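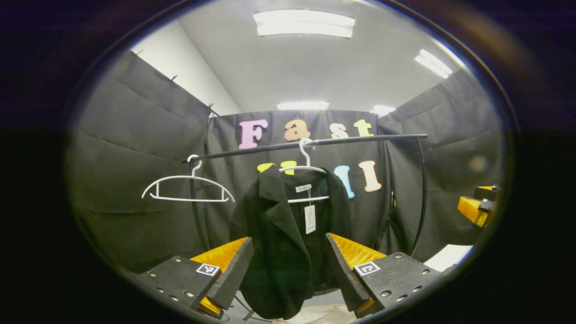
A black blazer with a notched lapel.

Clothing allowances should follow the worker, not the post

The question of who pays for working clothes seldom reaches the agenda of a public body. It is settled by habit, usually many years earlier, and it stays settled until somebody complains. The borough of Brokport is now reviewing its staff clothing rules for the first time in a long while, and the review deserves more attention than it has so far received. This association wishes to set out its view before the comment period closes in August.

Under the present rules, a clothing allowance is attached to a post. Wardens, bus inspectors and grounds staff receive one. Reception staff, registrars and library assistants do not, although the written dress code asks them to wear "a jacket and trousers or skirt in a dark, plain colour" whenever they are on duty with the public. The cost of meeting that requirement falls on the employee. For a full-time registrar the cost may be a small matter. For a library assistant working two mornings a week it is not, and the assistant must own the same clothes as the registrar.

The borough's position is that a dark jacket is ordinary clothing which a person may wear elsewhere, and that public money should not be spent on it. There is some force in this. A high-visibility coat has no life outside work, while a plain jacket may be worn to a wedding or an interview. The tax rules in many places draw much the same line. We do not suggest that the distinction is foolish, only that it has been asked to carry too much weight. If an employer requires a garment, names its colour and sends home those who come without it, the garment has become part of the job, whatever else its owner may do with it.

Sikville offers a useful comparison. The town moved to a single allowance three years before the present review began, paid to every employee whose duties bring them before the public. The sum is modest, at 60 a year, and receipts are not asked for. Part-time staff receive it in full, on the sound reasoning that a person cannot buy half a jacket. Managers there had expected the payroll office to be troubled by queries. The payroll office reports that the old system, with its lists of posts and its exceptions for acting grades, gave far more trouble.

It has been put to us that a payment without receipts invites abuse. We would answer that the cost of checking small claims is easily forgotten by those who do not do the checking. Under the Brokport rules a warden's claim passes through two signatures and is commonly settled after roughly 70 days, by which time the season for which the coat was bought may be over. A person on a low wage feels that delay keenly.

A second proposal in the review paper is that the borough should keep a shared store of jackets at the Eder Street offices, to be lent to new starters and to those called in at short notice. We support this with some reservations. The smaller scheme run from the Amby branch library shows that lending can work where one named officer is in charge of cleaning and repair. It also shows the weak point. Sizes at either end of the range are soon wanting, and staff who cannot be fitted are left to make their own arrangements. A store may add to an allowance but should not be taken as a reason to withhold one.

There remains the dress code itself. The review paper treats it as fixed, and we regret this. Several of its clauses were written for a town hall in which the public was received at a high counter by people who seldom left it. Staff now carry boxes, set out chairs and walk between buildings. In the warmer months a lined jacket is a poor choice for much of that work, and the code makes no allowance for the season. We ask that the wording be opened to comment alongside the question of payment.

Members who wish to add to the association's written response should send their remarks to the secretary before noon on the closing date.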